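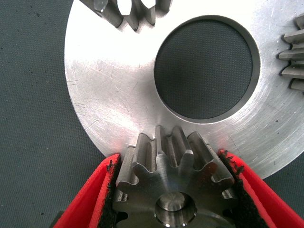
Incidencia 3324 – Bomba de infusión con alarma de oclusión repetida
Estado: cerrada
Abierta por: Loubna Slaoui, hospital de día
Asignada a: Fouad Soliman, electromedicina

Loubna Slaoui
La bomba del puesto 9 da alarma de oclusión durante las inmunoglobulinas intravenosas. Se para a los pocos minutos de subir el ritmo. Hemos cambiado la vía y el sistema y sigue igual. El paciente terminó la dosis con otra bomba, sin problemas.

Fouad Soliman
¿Qué umbral de presión tiene puesto? ¿El sistema es el de siempre o el del lote nuevo?

Loubna Slaoui
Umbral en nivel bajo. El sistema es de Clukero, lote 159. Antes usábamos los de Masina.

Fouad Soliman
Recogida la bomba. En banco, con suero y umbral medio, funciona casi 3000 minutos sin alarma. Con umbral bajo y sistema Clukero salta al subir el ritmo. Con umbral bajo y sistema Masina, no. El sensor mide bien.
La bomba tiene cargado el perfil de Masina – hay que seleccionar el de Clukero en el menú de consumibles.

Radwa Fahmy, farmacia
Confirmo que el cambio de proveedor no se avisó al hospital de día. Envío hoy la nota.

Fouad Soliman
Perfil cambiado en todas las bombas de la sala. Devuelta al puesto.

Loubna Slaoui
Dos infusiones completas sin alarmas. Se puede cerrar.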